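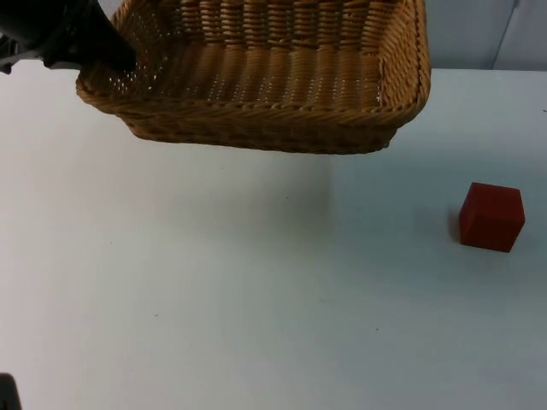

Household work is still mostly out of reach for the arms we bought under this grant, and the first part of this report says where the line falls today. The tidying chore was chosen because every home has it: objects lying on a surface, a container, and the container put where it belongs. Lifting the container has been the harder half. A woven basket gives when a finger presses on it, and with the gripper on one rim the far side hangs lower than the side being held. A person corrects for that without thinking. Our controller does not yet, so anything in the basket may slide toward the low end. The red cube has been our standard object since the start of the period, and picking it up is the easy part of the job.

We ran 200 attempts at the full chore during the period, on the same table and under the same lights. The software records each attempt from first movement to arms at rest. Attempts stopped by an operator are logged as failures, including those stopped out of caution. Cayetano Lorente went through the logs a second time and corrected the labels on 26 of them, mostly attempts where the cube ended up on the rim and had been marked as placed. The corrected set is the one we will use from now on.

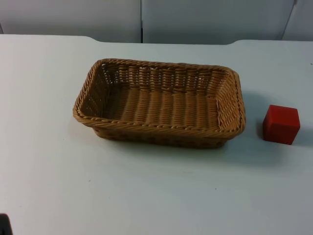
Household Tasks Group, Wukix

Work completed

The starting layout is now fixed. The basket stands with its long side running left to right and the cube off to the right of it, with clear table between them. Earlier in the year each operator set up by eye, and results from different shifts could not be compared. Leire Soler wrote the setup sheet and it is in the shared folder.

The grasp planner was changed to look for the rim first. The old version looked for the largest flat area, and with an open basket that was usually the floor of it. The ribs there confused the depth estimate and the fingers closed too low. Rim detection is good under overhead light and poor when the window blinds are open. We have kept the blinds closed and have not solved the problem.

Two-arm lifting was tried for one week and put aside. Timing between the arms drifted enough to twist the basket. Ehsan Rashti thinks the fault is in the message queue and has asked for time in October to rewrite it.

Shop-floor comparison

Goltwood let us watch packing at their Jitcombe site, where rigid totes are moved by machine all day. The totes are all one size and arrive in the same spot. Our view after the visit is that shop-floor chores of this kind can be done now, provided someone pays for the fixtures. The same arm in a kitchen would meet a different basket in every house, and we can't tell you when that will be practical.

Spending

Spending is within budget. The one item outside the plan was $2,000 for replacement finger pads and a spare wrist cable. Nazanin Ahmadpour approved it from the contingency line.

Problems

The pads wear faster on wicker than on plastic. We are testing 3 pad materials and will report on wear next time. The basket also sheds small bits, so the table is wiped at the start of each shift.

Next period

Repeat the full set of attempts with the corrected tilt model. Add a second basket with a different weave. Move the trials to the Nkosi test kitchen if the lease is signed. If it isn't, we stay where we are and put the moving money back.

Submitted 8/9/19
Elīna Kütt, project lead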